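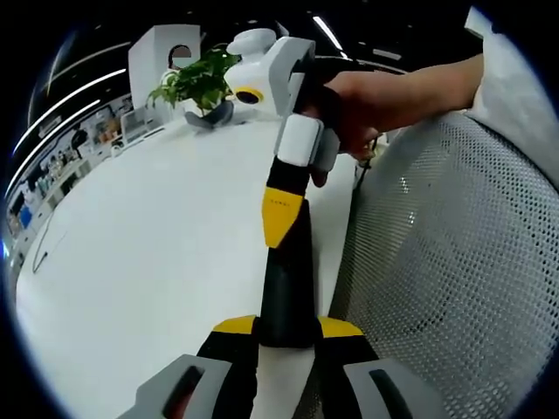 Ticket 592
Subject: Second pair of hand-held grippers, Brunport office
Status: On hold
Raised by: Yiğit Kahraman
Assigned to: Veronika Major

Yiğit Kahraman, 09:40
Please approve 2 more hand-held grippers from Fukis. We lose sessions whenever one is out for repair. Quote attached, valid to the end of March.

Veronika Major, 10:15
How many sessions, and out for what? The last request said the same and the fault was a cable. I'm not buying hardware to get round a cable.

Yiğit Kahraman, 11:02
Cable twice, finger pads once. Duygu has the log.

Duygu Ersoy, 11:30
Log added. Replacement cable is 153 from Skistley. Fukis want 500 for a "care pack" with the same cable in it, plus pads we can order separately. I asked what else the pack covers and got a brochure.

Veronika Major, 13:20
Then order two cables and a set of pads, without the pack. I also don't see calibration, spare batteries or delivery anywhere on the gripper quote. Are those free, or do they turn up on the invoice like last time?

Yiğit Kahraman, 13:48
Asked Fukis. They say it "depends on configuration".

Veronika Major, 14:05
That isn't a price. On hold until they send one in writing. Duygu, please keep logging downtime by part.

Duygu Ersoy, 14:11
Will do. Cables and pads ordered.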